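Wudonance sets cord and switch rules for shared work tables
Fri 23 June 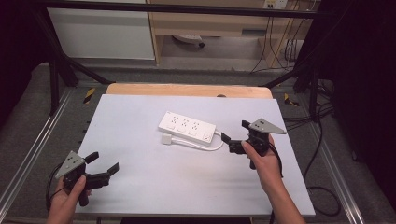

Wudonance, which runs the shared workshop building on the Ziminitz site, has issued new rules for the short power strips used at its work tables. The rules cover three-outlet strips with a built-in switch. They apply to all tables on both floors and take effect at once for new strips. Strips already in use must meet them by the end of October.

The building has 348 strips on its equipment list. Most are three-outlet units bought in two orders, and they were put out without written instructions on placement, cord storage or inspection. Table users have handled these matters as they saw fit. The new text, four pages long, replaces a single line in the house rules that asked users to "keep cords tidy."

The first section deals with position. A strip in use on a table must lie flat, with the outlets facing up and the switch within reach of the person seated there. It may be set at any angle to the table edge. Earlier drafts required strips to sit parallel to the back edge, but that wording was dropped after trials in the Majimbun room, where large plug-in adapters blocked the next outlet along unless the strip was turned. The adopted text says only that no part of the strip may extend past the edge of the table.

Work boards are treated as part of the table. Where a board is laid over a wooden top, the strip goes on the board. It may not bridge the step between the board and the bare wood, where it can rock when a plug is pushed in.

The second section covers cords. A cord must leave the strip in a wide curve. Sharp folds within a hand's width of the housing are not allowed, and a cord may not be wound around the strip for storage. According to the notes attached to the rules, tight winding was the most common cause of damage found during the spring inspection. The outer sleeve had pulled away from the housing on several strips, leaving the inner wires without their second layer of cover. These units were taken out of service and will not be repaired.

For storage, the cord is to be laid in a loose loop, with the plug resting next to the housing. A hook-and-loop tie may be used. Rubber bands and wire ties may not. Strips go back on the shelf one layer deep. The existing bins, in which strips were piled and cords became tangled, will be removed once the new shelves are in.

Before a strip is put away, its plug must be out of the wall and the switch must be off. The order matters under the new text: equipment off first, then the strip switch, then the plug. Users are asked to pull on the plug body and not on the cord. A strip that has been left plugged in at the end of the day with nothing connected to it will be collected and returned to the shelf.

The third section sets limits on load. Each strip will carry a label giving its rated current, and the total for all connected equipment must stay below that figure. Heaters, kettles and heat guns may not be run from a table strip at all and must be plugged directly into the wall. One strip may not be plugged into another. Where three outlets are not enough, the user must request a second wall outlet or a longer strip from the equipment desk.

Chargers are permitted, but only while someone is at the table. The rules make no exception for low-power units. Lithium battery packs for hand tools are to be charged in the metal cabinet by the loading door, as before.

Inspection is the longest section. Every strip will be checked twice a year by desk staff, who will look at the following points:

Housing: no cracks, no gaps along the seam, no discoloration near the outlets.

Outlets: plug held firmly in each position, no visible dust or metal filings in the slots.

Switch: clear movement between on and off, no sticking, marking still readable.

Cord: sleeve whole along its full length and seated inside the housing at the strip end.

Plug: pins straight and tight, no scorch marks.

The check is done with the strip unplugged, on a clear and well-lit surface. White or light gray boards are recommended for this purpose, as filings and loose fragments are easier to see against them. A strip that passes gets a dated sticker on its underside. A strip that fails on any point is tagged, its plug is cut off, and it goes to electrical recycling. Staff may not open the housing.

The switch point was added late. During a trial of the checklist on 100 strips, testers passed 2 units whose switches moved normally but did not cut power to the outlets. The procedure now includes a test with a plug-in indicator after the visual check: the indicator must light in all three outlets with the switch on and go dark in all three with it off. The indicators will be kept at the equipment desk and signed out with the checklist.

Table users are not expected to carry out the full check, but they are asked to look over a strip before plugging it in and to hand in any unit that feels warm, buzzes or smells. A box for suspect strips has been placed at the desk. Units left there are not to be taken back into use, even if the fault does not show again.

New strips will be ordered under the Dinadel supply agreement, which already covers lighting and extension reels for the site. The order specifies three outlets, a lighted or marked switch at one end of the housing, and a cord long enough to reach the wall outlet from the center of the table without strain. White housings are preferred. Dark housings showed cracks less clearly in the inspection trial and will be accepted only if white ones are out of stock.

No charge will be made for exchanging a worn strip. Users who bring their own strips may continue to do so, provided the unit passes the same check and carries a sticker. Personal strips without a sticker will be unplugged after the October deadline and held at the desk until the owner collects them.

The rules do not cover the floor-mounted outlets in the Majimbun room or the overhead reels in the wood shop. Both are fixed wiring and fall under the building's electrical contract. A separate note on the overhead reels is in preparation, and until it is issued the current limit of one tool per reel stays in force.

Printed copies are available at the equipment desk and will be posted beside the wall outlets on each floor. Questions about a particular strip or table should be taken to the desk during opening hours, with the unit unplugged and brought along where possible.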